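Choir trust says Galtinby merger will "secure the sound", but singers want to see the sums

Two of the region's longest-running amateur choirs are to become one from July, under a plan that its backers call a fresh start and that a fair number of the people who will have to sing in it are calling something else.

The Galtinby Singers and the Cernatholm Chorale will perform as a single choir under Ernő Hegyi, at present director of the Chorale. The Galtinby conductor, Jarmila Tóth, is to become "artistic adviser", a post with no rehearsals attached to it and, as far as anyone could tell us, no fee.
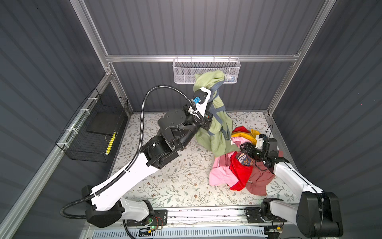
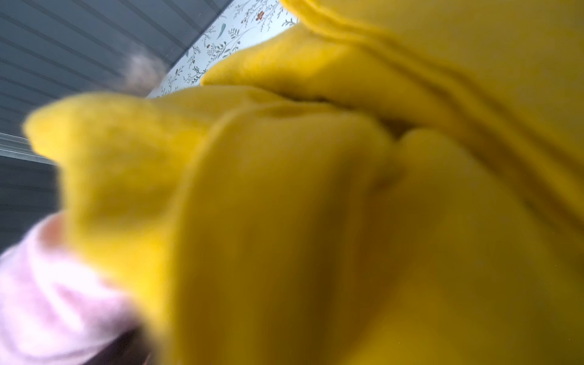

Green cloth held in a gripper, and mustard-yellow fabric seen close up.

The announcement ran to four pages and used the word "excellence" nine times. It was rather lighter on where the new choir will rehearse, what it will cost to belong to, and who gets to stay.

The last point matters most to the membership. Between them the choirs have 191 singers on their books. The platform at the Pendov Hall, where the joint choir is meant to give its first concert, holds a good deal fewer than that once there is an orchestra on it. Mr Hegyi says the answer is to use different voices for different programmes. Older members of the Galtinby altos, who have heard this sort of thing before, suspect the answer is auditions.

"No one is being thrown out," Mr Hegyi said. "Everybody will be heard, and everybody will be placed where they can do their best work."

Asked whether "heard" meant an audition, he said he preferred to call it a conversation with a piano in the room.

Galtinby has never auditioned. Its founders made a point of it, and for most of its life the choir has been a big, slightly shaggy body that was at its best in Handel and at its worst in anything with more than five sharps. Cernatholm is a different animal: smaller, tidier, fond of unaccompanied Nordic music and of telling people so. How the two are meant to blend is anyone's guess. At a joint carol concert two years ago they could not agree on how to pronounce "excelsis", and sang it both ways.

Money is the reason being given. The arts trust that supports both choirs says it can no longer pay for two accompanists, two libraries and two sets of hall hire. It puts the saving at £2000 a year. That is a useful sum, though it works out at less than £11 a singer, and several members have pointed out that they would have paid it themselves if they had been asked.

Hye-jin Chae, who chairs the trust, said the figure was "only part of the picture" and that the merged choir would be able to go after larger grants. She could not name one it had applied for. She did say that a commission was under discussion with the composer Evaristo Sandoval, a setting of harbour poems lasting 17 minutes, for double choir. Mr Sandoval confirmed that he had been approached and said he had not yet written any of it.

Seon-mi Joo has accompanied the Galtinby Singers since she was a student and will be leaving when the choirs combine. She was polite about the plan.

"I wish them well," she said. "I would have liked somebody to come to a rehearsal before deciding. We were doing the Brahms and it was going rather nicely."

Members of both choirs were asked for their views in a survey. The trust says the response was "broadly supportive". It has declined to publish the numbers, or the questions, and two singers we spoke to said there had been no box to tick for leaving things as they were.

There is also the matter of the name. The working title is Choo, which the announcement says was chosen for being "short, open and playful". It does not stand for anything. The tenors have already found the obvious joke and are unlikely to let go of it.

Ms Tóth will conduct Galtinby's last concert under its own name, with the Brahms and a selection of part-songs picked by members. Tickets are on sale at the door only, from 7pm. The trust has said it will answer written questions from singers before the summer break, and that the date of the merger is not expected to change.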